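Dernow Residents' Forum
Board: Library and Reading Room
Topic: Proposed change to the loan period

moderator_ytsuji
Posted Sat 20 January
The library board invites comment on a proposal to shorten the standard loan period from four weeks to three. The collection holds 3,000 titles, and nearly 100 of them had a waiting list in August. Comments will be included in the packet for the next board meeting. Members are asked to keep replies on topic.
Yuzuki Tsuji, Moderator

cerkamel_reader
I wish to record my opposition. Four weeks is suitable for members who work full time, and a long novel cannot always be finished in three. The board should buy second copies of the titles in demand and leave the rule as it stands.

sb_um
With respect to the previous poster, second copies take up shelf space that the Ruvero Street branch does not have. I waited 9 weeks for a single cookbook last year. A shorter period, with one renewal permitted when no other member is waiting, would be fair to all parties.

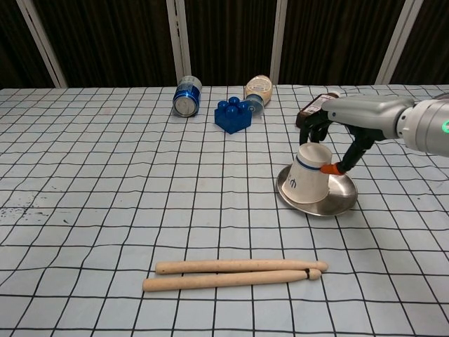 I would also ask that the renewal be available by telephone. Several members on my street do not use the online catalog.
Su-bin Um

cerkamel_reader
A renewal that depends on the waiting list offers no help with the very books under discussion. My objection stands. I do support renewal by telephone.

hillside_patron
Has the board considered applying the three-week period to new titles only? The Xie branch adopted such a rule - with a colored label on the spine - and the desk staff there found it simple to apply.

moderator_ytsuji
The suggestion regarding new titles has been added to the packet as a separate option. Telephone renewal will be listed under other business.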